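Writing down how hard to squeeze

A gripper that holds a part too loosely drops it. A gripper that holds it too tightly may do something worse, because the damage often goes unseen until the product reaches a customer. Between the two lies a range of acceptable force, and at most small and mid-sized sites that range exists only in the head of whoever set up the cell.

Huscombe, which repairs and re-tests networking and power accessories for office suppliers, has spent the past year trying to get that knowledge on to paper. Its handling code runs to 83 clauses and covers every station where a robot picks up, turns, plugs, unplugs or sets down a finished item. The current issue is dated 21 June 2022.

The code does not replace the safety standards that apply to the machines. Guarding, stopping and speed limits near people are dealt with in the risk assessment for each cell, which is kept separately. What the code governs is the treatment of the work: how a part may be gripped, which faces may be touched, how long it may be held, and what must be recorded when something goes wrong.

"The risk assessment tells you the arm won't hurt the operator," says Vilgot Tveit, who drafted most of the text. "It has nothing to say about a cracked housing."

The first section deals with grip faces. Each item on the approved list has a one-page sheet naming two opposed faces for contact, and a third that may be used only if the first two are obstructed. Faces carrying sockets, vents, switches or labels are excluded. On small plastic housings the contact area must sit clear of any seam, as a seam loaded from both sides can open by a fraction of a millimetre and close again without leaving a mark.

Force limits follow from the sheet. The code does not set a single figure for all plastic parts, and Tveit resisted pressure to include one. Each limit is found by test: a sample is gripped at rising force until it shows movement at the seam or a change in socket fit, and the working limit is fixed at half that value. The test is repeated whenever the supplier changes the moulding.
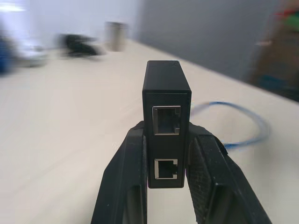
Sockets receive a section of their own. A network port will accept a plug presented slightly off line, and the latch may still click. The contacts can be strained all the same. Clause 31 therefore requires that the arm approach along the axis of the port, pause short of entry, and confirm position before moving in. If resistance rises before the expected depth, the move is abandoned and the arm withdraws along the same line. It may try once more. After a second failure the item goes to a person, and the attempt is logged as a fault even if the person finds nothing wrong.

That last provision caused the most argument. Supervisors felt that logging faults against sound items would make the cells look worse than they were. Edem Agbeko, who runs the test floor, took the opposite view and got his way.

"If you only log the broken ones, you are measuring breakage," he says. "We wanted to measure trouble."

In the first full period under the code the cells logged 158 withdrawals at the socket stations. Most were traced to cables lying across the approach path, and the remainder to worn finger pads. Neither cause would have appeared in the old records.

Pads are now inspected to a schedule. Clause 44 calls for a check every 3000 grips, and replacement when the textured surface no longer meets the reference sample kept at the station. Scuffs on the body of the finger are acceptable. Scuffs on the contact face are not. Pads are changed in pairs, and the force test is run again before the cell returns to work.

Cables have proved harder to write rules for. An early draft required that all loose cable be removed from the work surface before the arm moved. This was unworkable at stations where the cable is the next item to be picked. The present wording asks for a keep-clear zone in front of the active port – its size given on the item sheet – and leaves the rest of the surface to the judgement of the cell lead. Tveit regards this as a weak clause and expects to rewrite it in September.

Other firms have taken an interest. Borico, a contract packer, has adopted the grip-face sheets without the rest of the code. Trekotis, which builds test fixtures, has asked for the withdrawal rule to be written in a form that can be attached to a purchase order. Prothero declined the pad schedule on grounds of cost but uses the same log format, which allows the two sites to compare entries.

There are gaps. The code has nothing on items held for long periods, where steady pressure can mark soft-touch finishes, and nothing on parts that arrive warm from a soak test. Both are listed in the annex as open points, with a name against each.

Copies of the code are issued to cell leads in print. Marked-up pages are collected at each review, and any clause with more than two handwritten corrections is reopened.

Contact the editorial desk | Copyright, all rights reserved | Back to top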